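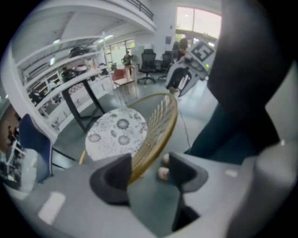
Chapter 4
Chairs, and Where They End Up

Most rooms are arranged twice. The first time is on the day the furniture arrives, when somebody with a sore back points and says "there." The second time is spread over years and is carried out by everyone who ever needed to reach a window. A chair gets pulled toward a table for one cup of coffee and stays for a decade. You will know the look: a round gold chair with a slatted back parked so close to a little printed tabletop that the two overlap, and a navy upholstered one off on its own, as if it had said something at dinner. Each piece is perfectly good. What they lack is an agreement.

This chapter is about reaching that agreement. It assumes you have read Chapter 2, on measuring, and that you have forgiven us for it.

By the end of the chapter you should be able to do the following:

Tell a seat that is used from a seat that is merely present.
Place a chair in relation to a table without blocking the way to anything else.
Move a light accent chair without scraping the floor or bending the frame.
Say no to a footstool.

4.1 The Pulto Apartment

Ademir Magalhães taught furniture layout for many years and began every course with the same story. A couple named Pulto had asked him to look at their living room, which they described as too small. He made them walk from the door to the balcony while he counted the steps at which they had to turn sideways. There were 4. He then asked them to name the last person who had sat in each chair. Two of the chairs had never been sat in by anyone, though one had held a cat basket, and later a different cat basket.

The Pultos did not need a larger room. They gave one chair to a cousin in Unmont, turned another to face the balcony, and complained for a month that the place looked bare. Then they stopped complaining and bought a lamp, a problem we take up in Chapter 7.

Students tend to like this story and then go home and keep all their chairs. Please try to do better.

4.2 Light Chairs and Heavy Habits

Accent chairs are the great wanderers of the house. A dining chair has a table to go home to, and a sofa goes nowhere without two people and an argument. The small round chair with a wire frame and a loose cushion, on the other hand, can be shifted on a whim, and whims are plentiful.

Because it is light, people drag it. They hook a foot around the base, or pull it by the cushion and arrive at the window holding only the cushion. The proper way is dull and takes a moment longer. Stand close, with your feet together near the chair. Bend, and take the metal rim with one hand on each side. Lift straight up before you go anywhere. A patterned cushion, white with big black flowers for instance, should be dealt with after the frame is down – it will have slid toward one side, and it looks worse crooked than a plain one does.

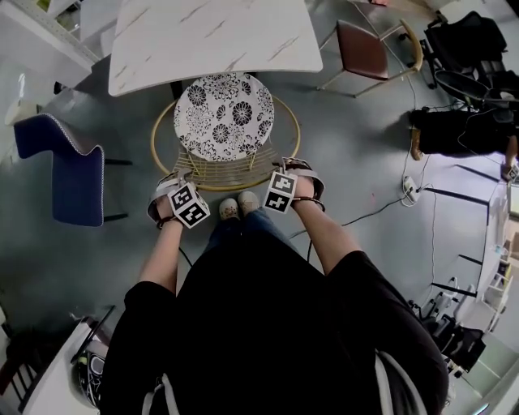

4.3 Before You Move Anything

Draw the room as it stands today, bad parts included. Mark each seat with a circle and each table with a square, whatever their true shapes. Now draw the path you take from the door to the place you sit most. If the line bends around a chair, put a cross through that circle. You are not throwing the chair out – you are only asking it some questions.

Keep the drawing. You will need it for the exercise in Section 4.5, and it is useful in disputes.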